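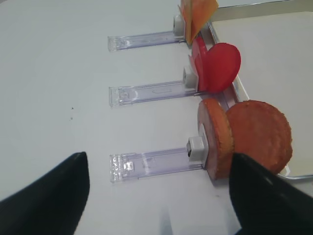 February, 9.40 p.m.

The second day of recording at Windatbridge closed on schedule. Azucena Ocampo completed the lead vocal for "Cidwood" in 2 takes, the first of which has been retained as the master. The string parts were deferred until the arrangement has been revised by Arellano, whose copyist sent the viola pages in the wrong key.

A discussion followed on the order of the second side. Ms Ocampo wishes the slow waltz to come last – the label, Gadex, has asked in writing for the single. No decision was reached. It was agreed that the tempo of the waltz should stand at 80 and that the click should be removed from the final chorus.

Gadex has confirmed a first pressing of 500 copies on vinyl, with 100 reserved for sale at concerts. The sleeve notes remain outstanding, and the spelling of the bass player's name is to be checked before they go to the printer.

The piano tuner is engaged for 8 a.m. tomorrow.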